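The rulebook at Jurkov runs to 200 pages, and Maureen Tindall has read all of it. She was hired to. What she wanted from it was a plain answer to a plain question: when two arms work on the same floppy thing, who gets to stop first?

She found a chapter on fences. She found stop buttons, their color and their height off the floor. On bags, cloth and anything else that changes shape when you pull it, the rulebook offers one paragraph, and the paragraph says to use "suitable care."

Suitable to whom? A steel block sits where you left it. A plastic bag held by two grippers is another matter, and a limit on how hard each arm may pull says little about what happens between them.
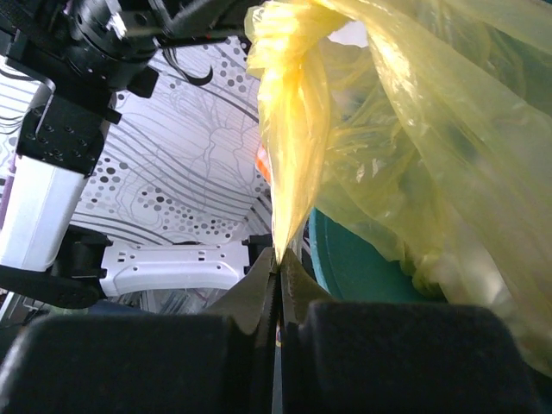 Perla Zamudio, who writes test plans at Wevutton, thinks the gap can be closed with more trials. Her draft asks for 1000 runs per task, with every dropped item logged. I like the logging. I'm less sold on the number, which seems to have been picked for its zeros. A firm can run the same easy bag 1000 times and learn very little about the next one.

Savier's new badge worries me more. It was announced on August 15, 2021, costs $2291 per work cell, and can be earned by mailing in a form. I asked what would make an applicant fail. The reply listed late payment and a missing signature.

Tindall has started her own list, in pencil, inside the back cover. It begins with "both arms stop together."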